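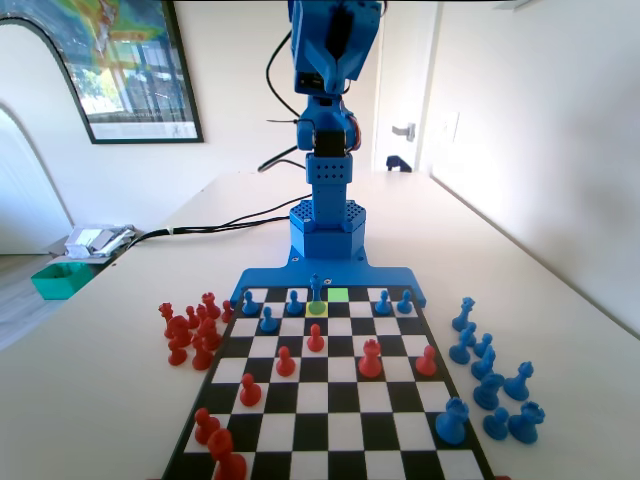

Kagiso Potgieter asked after the last session why we spend two weeks comparing grippers on a chess task when none of the grippers was designed for chess pieces. The question came up again in the lab reports, so these notes begin with it.

A chess set gives a small number of object shapes with known target positions. The board is a grid, so placement error can be stated as an offset from a square center. The pieces stand close together, and a gripper that opens too wide will hit the neighbors on the way down. Tall pieces and pawns need different grasp heights. Captured pieces have to be put somewhere, and the area beside the board fills up as the game goes on, which makes a late placement harder than an early one.

Session 6: Gripper comparison on a tabletop arm

6.1 Setup

The arm is mounted on a flat plate at the far side of the board, facing the operator. It has a perforated column on a hexagonal base, with servo housings at the wrist. Cables run off the back of the base and across the table. Leave slack in the cable that goes up to the gripper. A tight cable pulls on the wrist at full extension and shows up in your data as a position error that grows with reach.

The red and blue pieces are used for every trial. Do not substitute pieces from another set between runs. Captured red goes to one side of the board and captured blue to the other.

6.2 Grippers under test

Zivby: two parallel fingers, flat pads. Symmetric closing.
Urkilar: two fingers, curved pads, one finger fixed. Closing shifts the piece toward the fixed side, and the offset must be entered in the controller before the first trial.
Lahtinen: three fingers, soft tips. Largest footprint when open.

Each gripper is run for 400 pick-and-place cycles with the same move list. The list is weighted toward pawns and includes moves in crowded positions.

6.3 What to record

For each cycle: piece type, start square, target square, grasp height, result. A result is one of clean, shifted, dropped, or neighbor contact. Neighbor contact takes priority over the other three. If a piece is dropped and also knocks over another, log it as neighbor contact and put the drop in the comment field.

Mean cycle time is taken from the controller log, not from a stopwatch. Several groups mixed the two last term and the numbers could not be compared.

6.4 Reference run

Jytte Vídalín ran the Zivby gripper on November 18, 2022 with the settings in the appendix. Of 400 cycles, 268 were clean. Most of the remainder were shifted placements on the squares farthest from the base. The same gripper with a lowered approach speed was not run to completion and should not be cited.

Ntombi Buthelezi repeated the first 188 moves with the Lahtinen gripper. Drops were rare. Neighbor contact was common whenever two pawns stood side by side, and the open fingers are the likely cause. The opening width was at its default. Try reducing it before you conclude anything about the finger design.

6.5 Controller

All runs use the Vavesico controller. Set the settling delay to 610 ms before closing. Shorter delays save time per cycle but the wrist is still oscillating when the fingers meet the piece, and this affects the Zivby pads more than the soft tips. If you change the delay for one gripper, change it for all three and rerun.

6.6 Known problems

Rooks: the crenellated top gives poor contact for a high grasp. Grasp below it.
Knights: not rotationally symmetric. Orientation at the start square must be logged.
Home position: re-zero after any collision, including light ones.

Reports go to Freya Cheetham. Questions on the controller go to Wanda Nakamura. Include the raw log with the report.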